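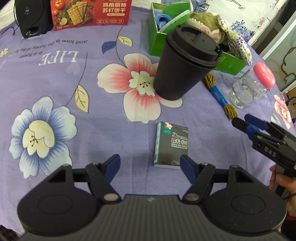
Blue pads open, small pack waiting. The second gripper comes in from the right.

Let the person holding it hold the screwdriver

I look after hand-held grippers for a living, and I would like to argue for something that has made me unpopular in at least one meeting: the people who use these things all day should be the ones who maintain them. All of it, I mean. Pads, pins, linkages, zeroing, the whole kit. Give them a small screwdriver and a proper logbook and then get out of the way.

Some background on the work. On the Fullside project we record people doing household jobs with a gripper in each hand, and the recordings go off to teach a pair of robot arms that live in a bay at Ketilsson, over in Brastville. The arms wear the same fingers as the hand-held tools. Same linkage, same pads, same travel. If the fingers on the tool in somebody's kitchen have drifted out of true, the arms will learn a drifted sort of world, and you'll find out weeks afterwards when one of them closes beside a packet of tissues with complete confidence.

So the hand-held tool is the front end of the cell. I really believe this! People draw the cell as a fence and two arms and a controller cabinet, and they service it that way too, with a calendar on the cabinet door and a grease schedule. Meanwhile the part that decides what the arms will ever know is riding to Postby in the boot of a hatchback, wrapped in a tea towel.

When I started, our arrangement was the usual one. Tools came back to the shop at the end of each block, I went over them on the bench, and they went out again. It looked tidy on the planning sheet. The trouble was that I was checking them cold, on a rubber mat, with nothing in the jaws except a gauge block. They passed. Of course they passed, a gauge block is the easiest thing in the world to hold. Then they'd go back out to a real table with a patterned cloth and a jar and a bundle of twine on it, and within a morning somebody would be squeezing twice to pick up anything soft.

Halldóra Vigfúsdóttir changed my mind. She records for us in Postby and she has the best hands of anyone on the project, and she rang me one February to say that her left finger was "arriving late". I asked what that meant. She said that when she closed on something thin, the right pad touched first and pushed it a bit before the left one got there. I had measured that gripper myself. I told her it was within limits, which was true, and she said, very politely, that the limits must be wrong then.

I drove out. It took me most of an afternoon to see what she had felt through the handle in a few squeezes. One of the little pivot pins near the base of the finger had worn just enough to let the linkage lag at the start of the stroke, then catch up by the end. My bench check measured the gap fully open and fully closed. The fault was in between, in the part of the motion where all the actual work gets done.

I've been preaching about mid-stroke checks ever since, and I'll do it again now. Open, closed, and halfway, please. Halfway is where you'll find it. Put a strip of paper between the pads and bring them in slowly with the gripper held level, and watch whether the paper walks. If it walks left, look at the right-hand pin first. It's a lovely test because it costs nothing and because you can do it at the same table where you're about to record, with the same light and the same sore wrist.

Pads are the other half of it. Each gripper has two, and ours are blue, which I'm fond of because a blue pad shows up against nearly everything people keep in a kitchen, so you can see at a glance where the jaw really is. We used to change them on a schedule. I set it myself: 540 closes and then new pads, regardless. I was proud of that number. I had a little graph.

Halldóra's logbook took the graph apart. A morning of tissue packs and folded cloths barely marks a pad. A morning of twine is brutal, because the fibres work across the face and leave it slick in one direction and grabby in the other. Lids do something else again, they round off the tip where you hook under the rim. Once you've read a few pages of this you realise a counter can't tell you much, and the person who just spent the morning with the twine can tell you nearly everything. She runs a thumb over the face before she starts and again when she puts it down, and she writes a word or two. "Slick across." "Tip going." I now have over 237 of those entries in the drawer and I'd rather have them than any sensor you care to name.

There's a fair case against all this and I've heard it from people I respect. The first objection is consistency. If everyone services their own tool, everyone will do it a bit differently, and then the data from one house won't match the data from the next. I take that seriously. My answer is that it already didn't match. We had one bench procedure and a great deal of variety in the field, and the procedure simply stopped us seeing it. With the log you at least know that a pad was changed before the jar tasks and after the cloth ones, and whoever is training on the recordings can go back and look.

The second objection is that people will over-tighten things. They will! I did, for years. The finger screws on these tools want to be snug and then left alone, and every newcomer gives them one more turn for luck, and the linkage goes stiff, and the next day of recordings has a hesitation in it where the operator was fighting the tool. The cure is to let them do it once, with someone next to them, and then back it off and have them feel the difference. It takes five minutes and they never forget it. I've tried doing the same with a written torque figure and a photo and it doesn't stick.

The third is about the job itself. Operators are hired to record, the argument goes, and every minute with a screwdriver is a minute without data. I find this one hardest to be patient with. A recording made with a lagging finger is worse than no recording, because someone has to find it later and throw it out, and finding it is slow. Ten quiet minutes at the start of a session is cheap. And people like it. They like knowing their tool. Halldóra keeps her pair as a pair, left and right marked, and won't swap the fingers between them, and when I pulled the recordings for comparison hers were the easiest to line up. I won't claim the one caused the other on the strength of one operator, but I know which way I'd bet.

What does looking after a pair involve, then, if you hand it over? Less than you'd fear. Wipe the pads with a damp cloth, never a solvent, and let them dry before you close on anything. Look at the pivot pins in good light and turn the finger by hand to feel for grit. Check the pads meet flat. Do the paper strip at halfway. Hold one gripper against the other, tip to tip, and see that they open to the same width, as the arms at Ketilsson will assume they do. Blow the crumbs out of the ribbed part of the body, where crumbs go to live (crackers are the worst for this, and there are always crackers). Then pick up something soft and something slippery and something narrow, whatever's on the table, before you press record.

That last step is the one I'd fight for if they made me give up all the others. Use what's there. The bench is a poor place to find out how a gripper behaves, and a table in somebody's home is an excellent one: a cloth that rucks up under the jaw, a soft pack that folds when you pinch it, a tumbler with a smooth side, printing facing the wrong way, things set down wherever there was space. A gripper that is happy there is ready to work. One that is only happy on a rubber mat has told you very little.

The robot side could learn from it too, and I've started pestering them. When the pads on the arms are due, the technicians in Brastville now get a day with a hand-held pair first, same pads, same wear, and they read the log entries for those tasks before they touch the arm. They grumbled. Then one of them caught a worn pin on the second arm by wiggling it the way he'd wiggled the hand-held one the day before, well ahead of anything the controller had noticed, and the grumbling eased off a good deal.

I still have my bench, and I still like it. Bent linkages come to me, and cracked housings, and anything with a cable fault. But the ordinary care has gone out to the tables, and the kit I post to Postby now has spare pins in a labelled bag and a screwdriver with a decent handle. Halldóra has already asked for a second one, a size smaller, and I've put it on the order.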